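June, a little after 6 in the morning

Slept badly, and I blame the consultation paper. It came through last night, all 12 pages of it, and I made the mistake of reading it in bed. The ministry wants phone companies to hold everyone's location records for longer than they do now, and it wants more agencies to be able to ask for them. It says this is "modest." I underlined that word and then couldn't stop looking at it.

I've been reading this kind of paper for most of my working life and they all have the same smell. There is a page on safety, a page on how careful everyone will be, and then a table at the back where you find out who gets the keys. This time the table includes the office that hands out fishing permits. I read it again to be sure. What does a fishing permit office want with where I was at lunch?

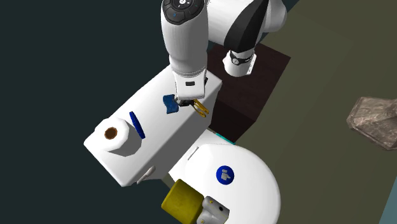 Triin Lill called before I'd finished my coffee. She thinks the permit office got in by accident, copied over from some older list. Maybe. I said that if it's an accident it will be an easy one to fix, so let's watch how fast they fix it. She laughed, though she didn't disagree. She is writing it up for Savholm and wanted a line from me, and I gave her one I already regret, something about nets and small fish. She'll use it. They always use the bad one.

Then the minister on the radio. Asked how many requests were made last year, he said the number was "in line with expectations." Whose? The interviewer moved on to the weather. I wrote to the station, politely for me, and asked them to put the question to him again. I don't expect to hear back.

Went through the costs after lunch. The paper says small phone companies will be paid to store all this, and that more than 200 of them may be covered. It doesn't say how much they'll be paid, or for how long, or what happens when one of them goes broke with my whereabouts sitting on its machines. Blöndal went under two winters ago and I still don't know who ended up with the customer files. I asked at the time. I got a form letter thanking me for my interest.
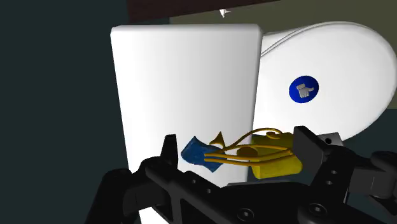

Yellow block, held in the gripper.

Ingvar Vídalín came by late in the afternoon to argue the other side, as he does. He says the police need it and that I'd be the first to complain if my car was stolen. My car isn't worth stealing. He also says there will be an independent reviewer. I found the reviewer on page 5: appointed by the minister, reports to the minister, may publish "where appropriate." Ingvar read the paragraph, said it could be worded better, and asked if there was any more bread.

I do take his point about warrants. If they had to go to a judge each time I would probably grumble and let it go. The paper mentions judges once, in a footnote, to say they were not consulted.

Comments are capped at 500 words. Mine stands at nearly double that and most of it is rude. Cut the part about the fishing permits, then put it back in. Will try again after supper.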